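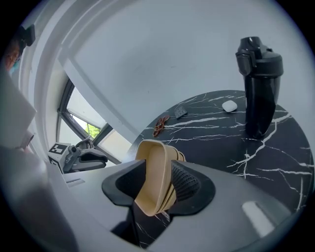 ## Nesting bowls sticking together on a stone-look table

**k_hirano** — 1/28/23

I have a set of square bowls with rounded corners, beige and mustard yellow, matt finish. They nest well enough to save a shelf, but the stack binds. Lifting the top one brings the next with it, and the second lets go at a height of its own choosing. The table is round, glossy black with white veins, and unforgiving.

Two questions:

1. Is there a stacking order or an interleaf that stops the binding without doubling the height of the stack?
2. Does a glossy top of this sort need a mat under the bowls, or is that overcautious?

The bowls were sold under the Okabe name. No paperwork came with them.

Kohei Hirano

---

**divya_s**

Binding in a nested stack is nearly always one of two things: the wall taper is too shallow, or there is a film of water between the walls. The first you cannot fix. For the second, stand the bowls on edge in the rack overnight and only stack them in the morning. A towel leaves enough moisture at the corners to hold two bowls together.

Square bowls are worse than round ones in this respect. You can free a round bowl by twisting it a few degrees. A square one has nowhere to turn.

---

**Perron_H**

I disagree about the towel. I have dried mine by hand for years and they separate without trouble. What matters is how they are put down. If you drop the top bowl in and let it settle under its own weight, fine. If you press on it to level the stack, you have wedged it.

On question 2: yes, use a mat. Cork, 2 mm. The table will probably survive a bowl, but grit on the foot of a bowl will mark a gloss finish, and you will see the marks every evening when the light comes in low.

— Huguette

---

**k_hirano**

Thank you both. I did press on the stack. I will stop.

I measured as well. The full stack weighs 868 g on the kitchen scale, which seems light for something so difficult to pull apart. Divya, is there a sensible limit on how many to nest?

---

**divya_s**

Not by number. Go by the gap at the rims. With the stack empty and dry, the distance from one rim to the next should be the same all the way up. Where it closes, that pair is binding, and you should split the stack there. On a set I had from Kendale the gap closed between the same two bowls every time, so one of them was simply a poor moulding. I moved it to the top and the trouble stopped.

As for lifting, take hold of opposite sides of the top bowl, just under the rim, and raise it level. Most people hook one side and tilt. The far wall then jams against the bowl beneath.
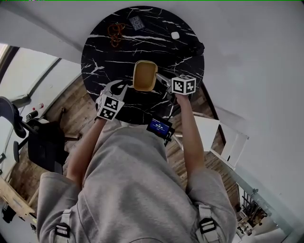 Nesma Benmoussa: agreed on opposite sides, though I would go for the flats and keep off the corners. A rounded corner gives you a line of contact at best, and the bowl pivots on it. Flat against flat holds with far less pressure. I would also clear the table first. Cords are the usual culprit, as a bowl set down on a loop of cord sits crooked and then slides.

---

**Perron_H**

Flats, yes. I withdraw nothing about the towel.

---

**ueda_k**

Interleaves: the felt discs from Trudia are too thick. They add 28 mm to a stack like yours and shed fibres into the bottom bowl. Baking paper cut to the size of the base works and costs nothing. Replace it when it creases.

I would not bother with a mat for the whole table. One square of cork where the stack lives is enough, and individual bowls can go straight on the surface if you wipe the foot first.

Katsuhiko

---

**Perron_H**

Wiping the foot of every bowl, every time, to save the price of a mat? Groronance sell a round one that would cover most of a table top.

---

**ueda_k**

A mat traps grit under itself. I took one off a gloss table in August and there was a dull ring where the edge had been.

---

**k_hirano**

Report so far. Dried on edge overnight, stacked without pressing, baking paper between the two that were closing up. The stack now comes apart from the top, one bowl at a time. Those two were both beige, so I have put a pencil dot under the foot of the tighter one and moved it up.

Cork square ordered for the stack only. I will look under it weekly.

---

**Perron_H**

Lift it, do not drag it.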